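Folding demos for a student manipulation project: how to keep them usable?
Posted in Student Projects and Clubs

Leokadia Bednarek
May 7, 2021

I'm in the second half of a robotics class where each team teaches an arm one household task from demonstrations. Ours is folding clothes on a bed. We collect demos by hand with a pair of grippers, one in each hand, with a small wide-angle camera on the gripper and a second camera worn on the head. The clips go into Shenoy, which is the training package our class uses, and then we run the result on the class arm.

We have 493 clips so far. We threw out 90 of them after the first review, mostly because the fingers missed the edge of the cloth or the person stopped halfway. From the 400 or so left (403 if you want to check my math) we trained a first model. On T-shirts it gets the first fold right most of the time. On long-sleeved shirts it grabs a sleeve, lifts, and then does nothing useful.

What I need help with:

Should we throw out all the clips where the bed sheet is wrinkled? One teammate says the model is confusing the creases in the sheet with the edge of the garment. Another says that's nonsense.

Does it matter if there are other things in view of the gripper camera? The lens is very wide, so it sees most of the room: door, light switch, the next room, whatever is on the bed.

Is it better to record long sleeves as a separate task or keep them mixed in with everything else?

The demo day is in August, and we share the arm with three other teams, so we can't just try everything. I can move the recording to a plain table if I have to, but the task sheet says bed and the judges will be looking for a bed.

Kane McKinnon

I helped with the Nekevham student challenge for a couple of years and we had a cloth task both times, so I'll take these in order.

Wrinkled sheet: keep the clips. If you only train on a flat sheet, the model will fail the first time somebody sits on the bed before your run. What you should look at is color. A beige sheet with a blue shirt on it is fine. A beige sheet with a tan shirt on it is where you get the confusion your teammate is talking about. Sort your clips by garment color and see if the bad runs line up with that. It takes an evening.

Other things in view: mostly harmless if they change from clip to clip. The trouble comes when the same object sits in the same spot in every clip. We had a team whose arm would only work when a certain chair was there. Move things between sessions, and record part of the set in a different room if you can get one. With a wide lens I would also mask the outer ring of the picture, as there isn't much in it that helps with the fold.

Long sleeves: I would split them. Do the sleeves as one stage (both sleeves in, lying flat) and the body fold as a second stage. Your clips probably run straight through, so someone has to go in and mark where one stage ends and the next begins. Shenoy reads a plain text file of start and end times, one line per stage. Check that your head clips and gripper clips use the same clock before you start marking. Ours were off, and we had to redo the whole lot.

Also, record at least 40 clips by each person on the team. People grab cloth differently, and if one person did most of your long sleeves you've trained on that person's habits.

I've put up two views from one place so you can compare what each camera gets. The head view shows how the cloth lies across the bed. The gripper view is good for what is between the fingers and poor for nearly everything else, and it bends every straight line in the room.

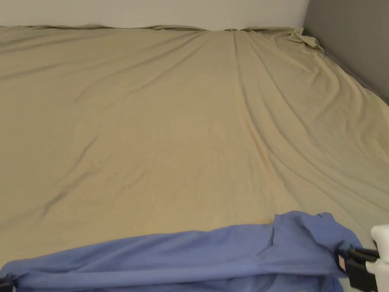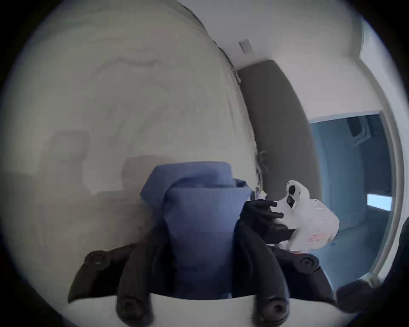

Blue cloth at the gripper: head camera first, gripper camera second.

Tatimus

just use a table. we did ours on a table at Dakden and got full marks for the fold, lost some for setup. a bed is soft so the fingers push down into it and you miss the edge

if you have to stay with the bed, tuck the sheet in tight and start the grip a little higher than you think

Leokadia Bednarek

Thanks, both. We're staying with the bed. I sorted by color last night and the tan and cream garments are the worst group, so that part checks out. The clocks on our two cameras are off too, and I'm fixing that before anyone marks stages. I'll ask the instructor if we can have the second room for a few sessions.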